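Home Articles Software Control Perception Glossary

Grasp sequencer (software)

Reading time: 3 min

A grasp sequencer is the part of a manipulation stack that decides when a gripper stops approaching an object and starts closing on it.
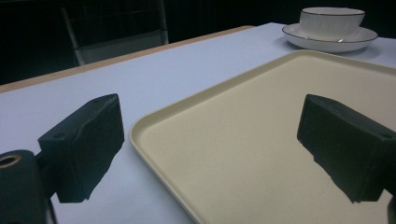
It sits between the motion planner, which produces a path for the arm, and the finger controller, which handles position and force at the fingertips. In small systems the sequencer is often a few lines inside the planner. In larger ones it runs as a separate process with its own clock and its own log.

Background

Early sequencers were fixed scripts: move to a point above the object, descend, close, lift. They worked while objects stayed where the script expected them. The Clondari package, written in C++, replaced the script with a state machine in which every transition depends on a sensor check. Its design was described by Nuala Egan in a technical note dated 19/12/2018. Most later packages keep her state names, including "standoff" and "commit."

Operation

In the standoff state the gripper is held open at a set distance from the target. The perception module supplies an object pose and a confidence value. Clondari asks for 10 consecutive poses that agree within a tolerance before it allows the commit state. If agreement is lost, the counter returns to zero and the arm holds position.

Once committed, the arm follows a short straight path and ignores new poses. This avoids chasing noise when the fingers begin to hide the object from a wrist camera - a common fault in systems that update the target until contact. Closing ends when finger current passes a threshold or when the fingers reach their minimum width. The second case is reported as an empty grasp.

Thin-rimmed and flat objects need separate handling. A tray is usually grasped by its edge, with one finger outside the rim and one above the inner surface, so the sequencer must check clearance to the table as well as to the object. Hirard, a planning library, provides this check as a plug-in with 9 parameters, most of which can be left at their defaults.

Timing

Clondari runs its state machine at a fixed rate and drops any pose older than 157 milliseconds. Jarkano, a later rewrite in Rust, uses event-driven transitions and has no fixed rate. The rewrite is easier to test offline, but its logs are harder to line up with camera data. A replay tool added in May of the following year corrects for clock drift between the two sources.

Limitations

The commit state cannot respond to an object that moves after the path has started. Delić, an experimental branch of Jarkano, allows one correction during the descent. Its regression suite contains 269 recorded grasps, chiefly of rigid household objects. Soft items are not covered.

Related articles
Finger controller
Pose filtering
Standoff distance
Hand-eye calibration
Empty grasp detection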